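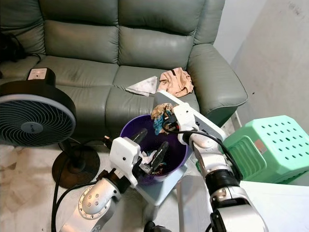
Student Project Report: Menu Variety and Pricing at Cosano Bakery Cafe

Prepared by Clotilde Guérin and Kwaku Dramani, Agyeman College

141 shares | 4 comments

The project examined whether customers at Cosano order hot lunches as well as baked goods. A survey of 30 customers was conducted in January, between 11 a.m. and 2 p.m. Most respondents bought bread or pastry only. The chicken pie was the hot dish named most often - several diners had not seen the lunch menu, which is printed on the back of the drinks list. The authors recommend a separate lunch card and a second survey at the Dornedum branch.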